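Duton's fabric swap returns to the old library hall this September, and everyone with a drawer full of scraps, ribbons and half-finished hems is warmly invited to come along and stay as long as they like! 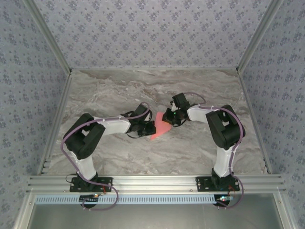
A small piece in pink over a marble-patterned tabletop.

Organizer Normunds Kazlauskienė says 354 bags of cloth found new homes last year, and she is hoping for even more. Doors open at 10 a.m., tables cost $20, and there will be tea and plenty of cake.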